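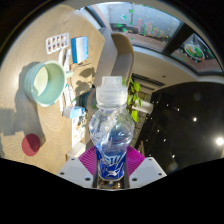
Montserrat Vidal wants to know whether the Dranside 332 can stay plugged in all winter in a shed with no heat. It can't, and her question comes up often enough that it belongs at the top of the page. The cooler is built for rooms that stay above freezing. In a cold shed the thermostat reads the air as cold enough, the compressor stops, and drinks on the lower shelves can freeze and split. Empty it, unplug it, and prop the door open until spring.

# Istik Dranside 332 Drinks Cooler

The Dranside 332 is an upright glass-door cooler for bottled and canned drinks. It is meant for snack counters, club rooms, break rooms, small shops and the front of a food truck depot. It is not a food refrigerator. It holds a drinks temperature well, but it isn't rated for meat, milk, cut fruit or anything else that has to be kept under a fixed limit.

The name comes from its volume, 332 liters. It replaces the older Dranside, which had the same footprint but a fluorescent tube and a door that could only be hung on one side.

## Size and placement

The cabinet is 32 inches wide. You need clear space behind it for air, and the spacer bars on the back give you that if you push the cooler until they touch the wall. Leave the bars on. A cabinet pushed flat against the wall will run nearly all the time in summer, and that shortens the life of the fan.

Measure the doorways on the way in, too. The door can be taken off its hinges with the wrench supplied, and the shelves lift out. With both removed, two people can carry the cabinet up a short flight of stairs. It must stay upright. If it has been laid down in a van, stand it up and leave it overnight before switching it on.

The floor should be level from side to side and very slightly higher at the front, so that the door swings shut by itself. The front feet screw in and out by hand. The back ones are fixed.

## Shelves

Four coated wire shelves come with the cabinet, and there are eight positions to set them in. Each shelf has a front lip to stop bottles from sliding off and a strip for price tags. The strip takes standard paper inserts, which you can cut yourself.

Tall bottles need two positions between shelves. Cans need one. Most buyers end up with water and sports drinks at the bottom, where the weight is, and cans above. The bottom of the cabinet is flat and can be loaded as well, but keep the drain hole at the back clear.

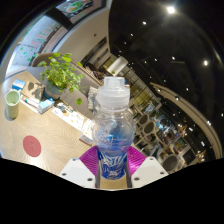
*Last changed: May. Shelf and door sections rewritten, winter note added.*

## Loading bottled water

Single bottles with thin walls do better standing up than lying down. Lying down, they roll against the back panel and block the air channel, and the ones touching the panel get much colder than the rest. If you want to lay them flat, use the Maddocks rack, sold separately, which holds them away from the panel and feeds them forward on a slope.

Take the shrink wrap off multipacks before loading. Wrapped packs chill slowly and the bottles in the middle stay warm for hours. A full load of room-temperature bottles takes most of a night to come down, so load in the evening for the next day. Topping up a shelf or two during the day is fine.

Face the labels forward if you are selling from the cabinet. The interior light is a strip down each side, and it shows printed labels well, but clear bottles turned the wrong way are hard to tell apart through the glass.

Put older stock at the front. Cold is not a problem for bottled water, but juices and anything with milk in the recipe have dates, and people reach for whatever is nearest.

## Temperature

The control is a dial behind the kick plate, marked from low to high. Start in the middle and leave it a full day before changing it. There is no digital display on the standard model. The model with a display is listed as the 332D and has the same cabinet.

The cooler is made to hold drinks at 44 degrees Fahrenheit in a normal indoor room. You can set it lower. In a hot kitchen or a tent it may not get there in the afternoon, and turning the dial up to high won't help much. Move it out of the sun first.

## Door

The door is double glazed and self-closing. It can be hung on the left or the right, and changing sides takes one person with a screwdriver about half an hour. The instructions are on a card inside the kick plate. There is a lock at the bottom with two keys. Write down the key number somewhere, as replacement keys are cut from it.

Check the gasket every few months by closing the door on a strip of paper. If the paper slides out easily, the gasket is dirty or flattened. Wash it with warm water and dish soap and try again. If that doesn't fix it, order part Horker G, which presses into the groove without glue. Older cabinets take the same part.

## Cleaning

Wipe spills as they happen, especially soda, which gets into the shelf clips and makes them hard to move. Once a month, unplug the cooler, take everything out, and wash the inside with a little baking soda in warm water. Don't use bleach on the shelves. The coating goes dull and then starts to peel at the welds.

The condenser is at the bottom behind the kick plate. Vacuum it with a brush head whenever you can see dust on it. In a shop with a carpet or a dog that can be every couple of weeks. 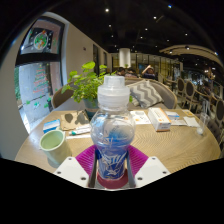

A cooler that has been running with a clogged condenser will often seem fine in the morning and struggle later in the day, when the door is opened a lot. Clean it before calling for service. The fan above it should turn freely with the power off.

## What comes in the box

- Cabinet with door fitted, hinges on the right
- Four shelves and their clips
- Price strips
- Hinge wrench
- Two keys
- Instruction card

The Maddocks rack, casters and the side panels for printed artwork are extra. Casters raise the cabinet slightly, so check your headroom if it goes under a shelf.

## Delivery and returns

Delivery is to the curb unless you ask for indoor placement when you order. Check the glass before you sign. Cabinets can be returned unused in the original carton. Racks and gaskets can be returned if the bag hasn't been opened.

Spare parts for the previous Dranside are still in stock, apart from the light cover.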